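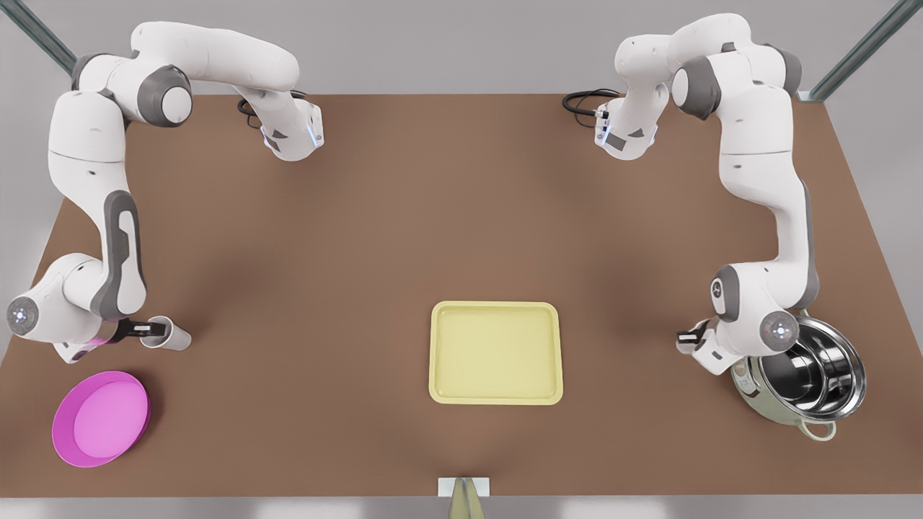

Delphine Kincaid thought we should have picked a film people could find. She put that in the margin of our first draft, beside the paragraph on why we chose *The Lamp at Escobedo*, and she has a point. It had a short run in two cities, one videotape release, and then nothing until Vustato put out a disc with a new transfer.

## 1. What we set out to do

The project compares the videotape and the Vustato disc of the same low-budget horror film. We wanted to know whether the story changes between them, and whether the colour on the disc is closer to what audiences saw in theatres. Wendell Sorensen handled the tape, Shahzad Bangash handled the disc, and I wrote up the results.

## 2. Method

We logged every shot on both versions in a shared spreadsheet. The disc has 323 shots. We then went back over the 30 that differed in length, framing or colour and watched each pair side by side. The tape has a tracking fault in the cemetery sequence, so the timings there are less reliable than the rest.

## 3. Findings

The disc restores two scenes. One is a short talk between the doctor and his sister on the stairs, which explains why she has the key later on. The other is a longer version of the fire. On tape the fire is over so quickly that Wendell took it for a dream.

Framing is the bigger difference. The tape crops both sides of the picture, and in the dinner scene the uncle is a voice and one elbow. On the disc he is watching the doctor the whole time – it changes how you read the ending.

Colour was harder to judge. The disc is much bluer at night. Shahzad prefers it. I think it goes too far in the cellar, where the lamp should look yellow and comes out nearly white. We had no theatrical print to check against, so this stays a matter of opinion.

## 4. Problems

The booklet says 3000 copies of the tape were made but gives no source. We wrote to Vustato in January and have had no answer. We also lost part of the first log when the spreadsheet was overwritten, and Wendell redid the opening reel.

## 5. Still to do

- Add the soundtrack comparison (Shahzad)
- Fix the shot numbers in the fire sequence
- Ask Bhupendra Kandpal if we can borrow his copy of the poster for the cover page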